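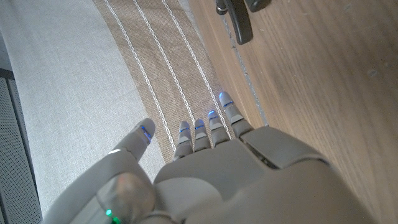 3.2 Site and vine material

The trial was carried out in the lower block of the Xolalpa vineyard, at an elevation of 915 m. The soil is a sandy loam over fractured limestone, with low organic matter and free drainage below the root zone. Vines were planted on a single rootstock and trained to a bilateral cordon, with rows running north to south. Cover between the rows is mown grass. The strip under the vines is kept bare by shallow tillage, and no herbicide was applied during the study.

A total of 159 vines were selected after a trunk diameter survey. Vines showing leafroll symptoms, missing arms or recent replanting were left out, as were the end vines of each row. The selected vines were assigned to five blocks following the slope, and each block was split between the two irrigation treatments. Treatment T1 followed the usual practice of the estate. Treatment T2 received no water between fruit set and the onset of color change, after which both treatments were managed in the same way.

3.3 Water status and canopy measurements

Stem water potential was measured at midday with a pressure chamber on mature, shaded leaves from the middle of the shoot. Leaves were enclosed in foil-covered bags for at least one hour before cutting. Readings taken under passing cloud were discarded and repeated when the sky had cleared. Shoot length was recorded from May until trimming. Leaf layer number was determined by point quadrat at cluster height, using the insertion grid described by Tjoa and Espinoza in their earlier work at Gerkby.

Soil moisture was logged by capacitance probes installed in the vine row, midway between drip emitters. One probe in the lowest block gave unstable values following heavy rain, and its record was removed from the analysis. The gap was not filled by interpolation.

3.4 Harvest and small-lot fermentation

Each block was picked by hand on the same morning and weighed in the field. Fruit was cooled overnight, destemmed without crushing and fermented in lidded steel vessels. Caps were punched down twice a day. Must density and temperature were recorded before each punch-down. Titratable acidity and pH were determined on settled juice and again after malolactic conversion.

Figure 3. Hand with thumb and fingers extended.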